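Setting the Table for Whoever Turns Up

My grandmother had a rule that you laid one more place than you needed. I grew up thinking everybody did this. It was only when I went away to college and had supper at a roommate's house that I noticed the number of plates matched the number of people, and I remember sitting there feeling a little worried for whoever might knock.

I've been thinking about her because we moved to Torres Street in November, and for the first time in my life I have a dining room. A real one, with a door! For twelve years we ate in a kitchen where you had to stand up to let somebody reach the fridge, and I told myself that was why we never had people over. Well, now there's a room, and I've had to admit that the room was never the trouble. I was shy about it. I thought having people to supper meant matching napkins and a main course with a French name, and a house where you couldn't see the laundry from the front hall.

So this winter I decided to start small. Soup, bread, something sweet, and come as you are. I wrote it on six postcards and put them through the doors of the neighbors, and then I went home and regretted it until bedtime. Leonor Peixoto from across the street called before I'd even taken my boots off the mat the next morning. Could she bring her sister? Of course she could. Then Oona Laaksonen wanted to know if seven o'clock was too late for the children, and I had to sit down, as I hadn't thought about children at all.

We moved it to five thirty, and I'm so glad we did. Five thirty is a lovely hour for supper in the winter. It's already dark, everyone is hungry, and you can be in your pajamas by nine with the pots soaking. I made a big pot of white bean soup (my grandmother's, more or less, though she would have had words about the amount of garlic) and Leonor's sister brought a cake that leaned badly to one side and was gone in minutes.

My plates don't match and never have. I own four from my mother, some from a church sale, and a couple I'm fairly sure belong to a woman I haven't seen in years. I used to mind. Now I let the little ones choose their color first, and the grown-ups take what's left.

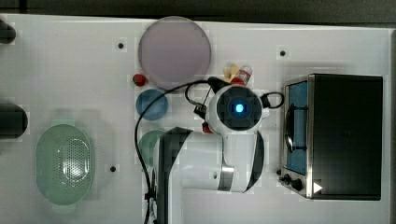 Ailbhe Geraghty wrote to me after my last post that her family always ate the soup last, after the bread and cheese, so that people would stay longer, and that she has never once seen a guest get up to leave with a bowl still coming. I love this. I tried it the second time we had everyone over, and they stayed until almost ten, which on a school night may have been a mistake, but what a happy one.

The second supper was harder than the first, by the way. The first time you have all that nervous energy, and the second time you just have onions to chop. I burned the first batch of croutons and forgot to turn on the porch light, so poor Oona went up and down the wrong set of steps with a hot dish in her arms. But there was a place for everybody, and one over, and my youngest asked who it was for. I told her what my grandmother used to tell me — that we'd know when they got here.

Next month I'm going to try lentils. If you have a good recipe that can sit on the back of the stove for an hour without turning to paste, please send it along, and tell me what you serve with it.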